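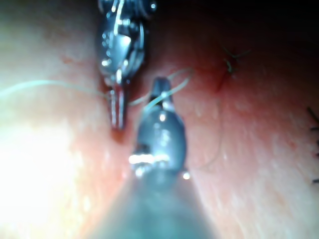
Fig. 1. Thread between the two instrument tips, over the pad.

Tail length and knot security in interrupted stitches
Mindlow project, second draft
Sioned Bowen and Embla Grønli

1. What we wanted to know

Everybody on the course cuts their tails differently. Some leave a great whiskery bit sticking out, some go right down to the knot. The handout says "leave adequate length" and stops there. So: does it matter on a practice pad, and if it does, how short is too short?

Second question, added in September after our first meeting with Catrin Morgan. Does it matter where along the cut you are? Our feeling was that the last few stitches come out worse than the first few. Tired, or the thread's getting short, or both.

2. Background (short, sorry, full version in the appendix)

Interrupted stitch = each one tied and cut on its own, so one failing doesn't take the whole row with it. Running stitch is quicker but you only get a knot at each end and we wanted lots of knots. Fine monofilament has memory, wants to go back to the shape it had on the reel. Braided sits down better but drags. We stuck to one thread throughout so as not to muddle things.

Most of what we read was about how many throws to put in. Much less on tails. What there is mostly says a few millimetres and longer for slippery thread, which fits with what we were told in the teaching sessions.

3. Method

Straight cut in the pad, stitched from one end to the other. Same order for every stitch: bite, pull through, leave a short end, wrap, grab the short end, lay it flat, reverse, lay it flat again, one more, cut. If a wrap fell off we did it again and put an R in the log.

Three tail groups. Short (cut as near the knot as we dared), medium, long. Order of groups swapped between pads so that short wasn't always at the top of the cut.

Scoring next morning, under the bench lamp in the Voyle room. Each knot got a gentle pull on the loop with a blunt hook. Held, slipped, or undone. Whoever stitched the row did not score it. We had no proper force gauge so "gentle pull" is just that, and we know it's a weakness. Scores went on the Juvum sheet and then into the spreadsheet, where a column got sorted on its own at one point and had to be done again from paper.

4. Notes on handling

Putting these in as they took up most of our time and don't fit under results.

Slack thread. A long loop lying over the pad gets under the tips when you come back for the next wrap. We started drawing it off to one side first. Slower per stitch, fewer Rs.

Grabbing the short end. Too short and you chase it about. Too long and it pulls through the wrap as a loop and you've made a slip knot without noticing. Embla did this a lot at the start, Sioned did it a lot in the middle.

Tension. Pull the first throw too hard and the edges of the cut bunch up. They should just meet. Easy to write.

Tails all to one side. In Fig. 2 the top of the cut is closed and the pale ends stick out to the right, the lower part of the cut still open. Keeping them on one side makes scoring much easier, you can see which end belongs to which knot. When we forgot, neighbouring tails got mixed in with the next stitch and twice we tied over one.

Spacing. We said even spacing in the plan. Looking back at the pads ours is a bit close together near the top and then opens up, on nearly every row. Not scored but should have been.

5. Results

274 knots scored. Short tails were worst, no suprise, nearly all of the undone ones were in that group. Medium and long came out so close that we wouldn't want to say there's a difference. Long ones were more of a nuisance to work round.

Position along the cut: the last stitches did slip more than the first ones, but most of that goes away if you take out the rows where the thread had got short and we carried on with it anyway. So probably thread, not tiredness. Can't seperate them properly with what we have.

Repeats (the Rs) dropped off over the weeks in all groups. Practice, basically. It means the early pads and the late pads aren't really comparable and we should have spread the groups out better.
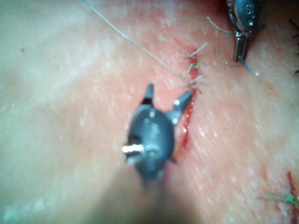 Reiko Sugawara wrote back on the first draft that the tail groups needed real measurements, since "as near the knot as we dared" is going to be a different length for each of us, and probably a different length at the end of a row than at the start. She also asked whether a knot that slips a little and then holds should count as slipped. In her view it shouldn't go in with the ones that kept on slipping.

Both fair. On the first, we went back and measured the tails on the pads we'd kept. Sioned's short is shorter than Embla's short. Table 3 now gives the range for each group. The groups don't overlap, luckily, but medium is wider than it should be.

On the second, our sheet only had one box. Can't be recovered. Next time four boxes.

6. What we'd change

A gauge, even a cheap one. Fresh thread at a fixed point in the row, whether or not it looks like it needs it. Mark the spacing on the pad beforehand. Decide tail length in millimetres and check it straight after cutting. Score on the same day, as the pads had dried a bit by morning and we don't know what that does to the knots.

Also a second thread type if there's time. Cledwyn Gape lent us a reel of braided from the Jidow cupboard and we never opened it.

7. To do before hand-in

Table 2 headings. Reference list, still in two styles. Appendix B is missing its last page. Word count stands at 2578 with appendices, check whether the captions are in that. Embla to redo the position graph with the short-thread rows in a different colour. Sioned to print.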